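Search this wiki Go

Washbasin (bathroom)

A washbasin, or bathroom sink, is a bowl for washing hands and face. Usually white ceramic, set in or molded with a countertop. Faucet sits on the back ledge, often chrome with a single lever.
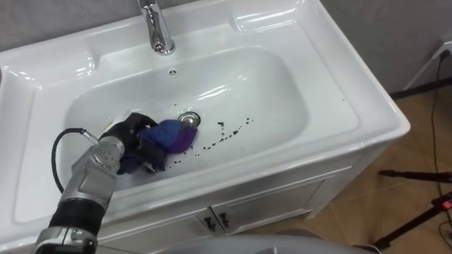
Overflow and drain

Small round hole in the back wall, under the faucet. Lets water out before it reaches the rim. Drain cover sits in the floor of the bowl.

Cleaning

Dark marks show up fast on white glaze. Soft cloth, mild soap, no steel wool. Wipe arond the drain ring too.

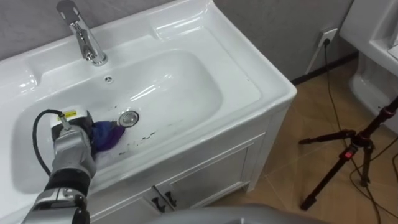 Vanity basin with dark smudges near the drain; purple cloth.

Last updated Sun 24 June by Kelly Vieira
Contact | © Dundow | Back to top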